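Last updated: July
Search this site Search Go

Pikurari simulator, classroom licence: a review after one term with a school club

I help with the robotics club at our school two afternoons per week. We have 14 pupils between thirteen and sixteen years, one real arm that is older than some of them, and not much money. In spring we entered the Lustum schools' challenge, where the first round is done completely in simulation, and for this we bought the classroom licence of Pikurari. I want to write down how it went, as I could find very few reviews by people who teach with it.

The licence covers 4 computers and costs us 161 for the school year. Our computers come from Fleton, the small office models, and they are not fast. Pikurari is made by a company called Montes, and you buy it directly from their site. The invoice came the same evening, which our school office liked very much.

Installing

The download is large and our school network is slow, so I took it home on a disk. The installation itself was simple on three machines. On the fourth one the program opened and closed again without any message. I wrote to the support and received an answer in two days: the graphics driver was too old. The answer was polite and correct, but I think the program could say this by itself.

When you open it the first time, you must choose between "guided" and "free" mode. Choose free. The guided mode stops the pupils every few steps to show a text window, and the texts are long. My pupils closed them without reading, and afterwards they did not know how to open them again.

Building a task

You begin with a room and you put furniture and small things in it from a library. The library has 1,294 objects, and the search in it is weak. If you type "drawer" you receive nearly all the kitchens. Hortensia Olivares, who teaches design and technology here, made a folder with the objects that are useful for us, and after this the preparation went much faster. You can share such a folder between the computers, but you have to copy it by hand.

The robot is placed in the room in the same way. You can change the gripper, the length of the fingers and the position of the camera. Our pupils moved the camera many times. Some wanted it low and close to the floor, others high up. In the end the group for the drawer task decided for the wide round lens looking down, as they wished to see the arm and the furniture together. It bends all straight lines, and two pupils needed a full afternoon to understand why their distances were wrong near the border. I was happy about this afternoon. They learnt more geometry in it than I had planned for the month.

Programming

The pupils can write with blocks or in Python. The blocks are good for the first weeks. The step from blocks to Python is less good, because a program made with blocks can be shown as Python but you cannot bring it back after you have changed a line. One group lost a day of work like this. Please tell your pupils to save a copy before.

The error messages are written in clear English. I am not a native speaker and neither are many of our families, so I notice such things. "The target is behind the arm" is a message that a child of thirteen can use. There is also a log file, but this is only for adults with patience.

How real is it?

For our level, real enough. Fingers that come at a bad angle will push a thing away and not take it, and a thing that falls can roll under a table, where the arm cannot go. The light is rather flat. Fabric and other soft materials are not convincing, so we avoided them. Sometimes two objects which touch each other begin to tremble, and then you have to start the room again. It happened to us more in small rooms with much furniture.

The drawer group had the most difficult work of all. Their arm must come down to a low cabinet, find the correct drawer and afterwards deal with the small items on the floor.

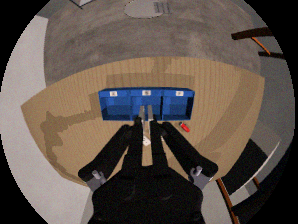 Drawer task in Pikurari, wide camera: the gripper at the blue cabinet, with a small red item on the floor to the right.

The white labels along the front were a big help for them, as they are easy to find in a camera picture against the blue. The first idea of the group was to look for the dark lines between the drawers, and this gave wrong results when the shadow changed. I can recommend this cabinet to any beginner group for this reason.

What I do not like

You cannot see the work of all computers from the teacher's place. I walk from one to the other, which is healthy, but with a larger club it would be a problem. Video export is limited to 2 minutes, and the jury of the challenge asked for a longer one, so we had to join pieces in another program. And the undo button does not undo the moving of furniture, only the changes in the program code.

Would I buy it again?

Yes, for a club of our size, and I have already asked the school to renew. If you have new computers and older pupils, try the free trial first and look at how the trembling objects behave in your own rooms. For younger children than ours I would wait, as the menus have small letters and many of them.

My mark is four out of five. I would give a half point more if the search in the library becomes better.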